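Hanness Packing Table
White top, two sizes, ships flat

Small: $119
Large: $148
In stock at Pristasel. Orders placed before noon go out the same day.

We have been selling tables for a good long while and it's rare that one gets the whole shop talking, but the Hanness did! It's a plain white table for packing, sorting, folding and filling bags. The height is right, the top is bright and easy to look at, and it stands still when you lean on it.

Drita Matić ordered the first one for our own back room, mostly to see if it could take the December rush. It could, and we ended up ordering two more for ourselves before we had any on the sales floor (sorry to everyone who was on the waiting list at that point).

The top

Bright white, with a matte finish that doesn't throw the ceiling lights back in your face. If you sort small things like buttons, keys, screws or beads, you'll love how quickly you can find a stray one. Dark items really jump out. White items less so, and if you mostly pack white stuff you may want to put a colored mat down.

It wipes clean with a damp cloth and a little dish soap. Ballpoint ink needs rubbing alcohol. Please stay away from scouring pads, which leave a dull patch that never quite comes back – we know this from our own table number two.

The front edge is slightly rounded. Lejla Vukadinović, who packs more bags in a morning than the rest of us do all day, noticed it within minutes, and she's right that it makes a difference to your forearms by the afternoon.

The legs

Steel, with screw feet that turn by hand. The large table holds nearly 100 pounds spread over the top, which is plenty for paper goods, clothing and groceries. It's not a workbench, so no hammering and no vise. If you need that, ask us about the Petkov bench, a completely different animal and a great one.

Both sizes have the same height, so you can push a small and a large together and slide a bag straight across the join. The clips for locking them together are sold separately and you get them in pairs.

Working with bags on it

Soft bags are the real test for a packing table. They slump, they fold over on themselves, and on a slick surface they wander off while you're trying to fill them. The Hanness top has just enough drag to keep the bottom of a bag where you put it, and you can still turn it around without lifting. I've tried this with canvas totes, paper sacks and a few drawstring bags from home, and only the very lightest paper ones slid on me.

My favorite way to work is to keep the middle of the table for the bag and line up whatever goes in along the back. Heavy and flat things first, then anything that might get crushed. It sounds obvious, but having the room to lay it all out before you start makes the job so much more pleasant, and you catch the missing item before the bag is closed!

What's in the box

The top, wrapped in foam sheet
Legs and cross rail
Screw feet, one spare
Bolts in a labeled bag
Hex key
Fold-out instructions with good clear drawings

Putting it together

Allow half an hour, and get a second person for the part where you flip it over. Lay the foam sheet on the floor and build the table upside down on top of it. Leave all the bolts a little loose until the cross rail is on, then tighten them going around. Leandro Escobar did ours alone and says it's fine on your own if you have long arms.

Shipping and guarantee

The large table ships as one carton and the driver will bring it to your door. Stairs are extra, so let us know when you order. The frame is covered for 3 years. Scratches and stains on the top aren't covered, but replacement tops are available in both sizes and they fit the old frame.

On the table

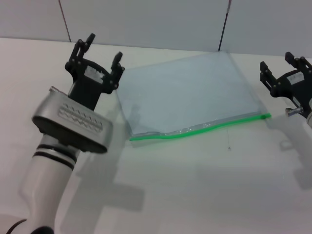
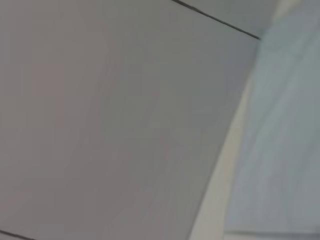
A few things people have asked us since we put this page up. Yes, you can screw a paper roll holder under the top, but stay clear of the cross rail and use short screws. No, it doesn't fold, and we don't think it should. The Mastitz shelf does fit over the back half of the large table, and Valbona Shehu has it set up that way at the counter if you'd like to come by and lean on it. It doesn't fit the small one.

A gray top has been promised for later in the year. We don't have a price for it yet. If you'd like to hear when it comes in, write to Drita Golob at the order desk and she'll put you on the list.

Page updated 30 January 2018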